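Grarkport Students Teach Robot Arm by Packing Snacks at Home

By Marisol Marulanda

GRARKPORT - The robotics club at Lorente Technical High School has started its fall project, and most of the work is being done at kitchen tables.

Since the second week of September, club members have been taking home pairs of hand-held grippers and using them to do small chores. They pick things up, put them in boxes, take them out again and start over. Each run is recorded by a camera on the gripper. The recordings go to the club's computer at school, where they are used to train a two-armed robot to do the same jobs.

The club calls the project Brirnetti, after the first robot the school built, which now sits in a display case near the gym.

Ross Paterson teaches engineering at Lorente and has run the club for six years. He said the group had spent earlier seasons writing out robot movements by hand, one joint at a time, and wanted to try something else.

"We had an arm that could stack blocks very well as long as the blocks were exactly where we left them," Paterson said. "Move one over an inch and it closed on air. I got tired of moving the block back."

Under the new approach, the students show the robot what to do by doing it themselves with the same kind of fingers the robot has. The grippers they carry home match the ones bolted to the arms at school, down to the ribbed blue pads. A trigger in the handle opens and closes the jaws.

The club asked members to begin with packaged snacks. Packets are light, they slide, and they crumple in a different way each time, and Paterson said that makes them harder for a robot than a block or a can. Foil wrappers are the worst, according to several students, since they shine differently depending on the window and the time of day.

So far the club has logged 2,647 runs. Of those, 482 were thrown out, most of them because a hand or sleeve covered the lens or because the student stopped partway through.

Yolanda Iglesias, a junior, keeps the log. She checks each file before it goes into training and marks it as keep, drop or ask.

"Ask means I have to text somebody and find out what they were trying to do," Iglesias said. "Sometimes they were trying to put it in and changed their mind. We can't use that. The robot would learn to change its mind."

Iglesias said the rules for a good run fit on one index card. Start with both grippers open. Move at a normal speed. Finish the job or throw out the file. Don't tidy the table first.

The last rule took some explaining to parents, she said. The club wants the recordings to come from ordinary rooms, with ordinary things on the table and sunlight coming in where it comes in. Last spring's trial, done entirely on one white bench in the school lab, produced a robot that worked on one white bench.
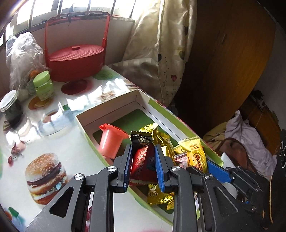
How long does it take to get enough recordings for the robot to learn one task? The club's goal is 80 good runs per student for each task, and at the current pace of two or three short sessions a week, most members need about a month to get there.

Fourteen students are taking part this fall, and the school owns five pairs of grippers, so the equipment changes hands on a schedule taped to the lab door. A student keeps a pair for four nights. Sunday is the busiest day for recording, and files from the weekend usually take until midweek to sort.

The grippers were put together in the school shop over the summer. The arm parts were printed there, and the pads, screws and bearings were ordered. Paterson put the cost at $142 a pair, without the cameras, which the club already had from an earlier contest. Emex, a packaging equipment company with a plant on the north side of Grarkport, gave the school the two robot arms after replacing them on one of its lines.

Ottmar Stöcker, a maintenance engineer at Emex, comes to the lab on Thursdays after his shift. He helped the students rewire the arms and wrote the safety procedure, which requires one person at the stop button any time the power is on.

Stöcker said the students asked him early on why the plant didn't train its own machines this way.

"I told them at the plant we have one product on the belt and it arrives the same way up every time," he said. "You don't need it there. But if someone hands me a mixed box, I have nothing for that. A person packs the mixed box."

The first training session with the new recordings ran overnight in the lab. The next afternoon, the robot lifted a packet from the bench and lowered it into a box on its fourth try. On the first three it picked up the packet and held it over the box without letting go.

Inmaculada Figueroa, a senior and the club's president, said the group traced the problem to the recordings. Many students had been pausing above the box before they opened the jaws, to be sure they were in the right place. The robot had learned the pause.

Members were told to let go as soon as they were over the spot they wanted. Figueroa went back through her own files and found that she was one of the slowest.

"I was holding it there for like three seconds," she said. "I didn't know I did that. My brother watched one and asked if it had frozen."

A second training session with newer files did better. In a test of 20 packets, the robot got 13 into the box, dropped four on the bench and failed to grip three. The three it missed were all lying flat. Figueroa said the club will spend the next few weeks on flat packets, which students usually pick up by pinching one end or by pushing the packet against the side of the box with one gripper and grabbing it with the other.

The two-gripper method is harder to record. Both tools have to stay in view of each other for much of the run, and new members tend to knock them together. The club holds a short practice on Tuesdays for anyone who wants to work on it, using empty cracker boxes.

Not everyone in the club works on recordings. Four members are building the stand that will hold the arms for public demonstrations, and two sophomores are rewriting the program that sorts the files. The old version named every recording by the hour it was made, which caused trouble when two students worked on the same evening.

Paterson said he also set some limits on what gets recorded. Students are asked to keep people out of view and to check that no mail or school papers are on the table. Families sign a form before a pair of grippers goes home, and they can ask for any file to be deleted. Three have been so far, he said, all because someone walked through.

The club plans to enter the regional student automation meet this winter in the open handling category. Teams there are given a box and a set of household items they have not seen before and have ten minutes to pack as many as they can. Nothing may be touched by hand once the clock starts. Lorente entered the category last year and finished ninth of eleven.

Before then, members want to add cups, small jars and folded clothing to the list of things they record. Clothing will come last. Iglesias tried a T-shirt at home with one pair and said she dropped most of the files herself.

The Brirnetti robot will be running at the school's open house next month, from 6 p.m. until 8 p.m. in Room 117. Visitors may bring an unopened snack packet for it to try. Students in grades nine through 12 who want to join the club can sign up with Paterson in the engineering lab, and there is no fee. New members start with a practice session before they take a pair of grippers home.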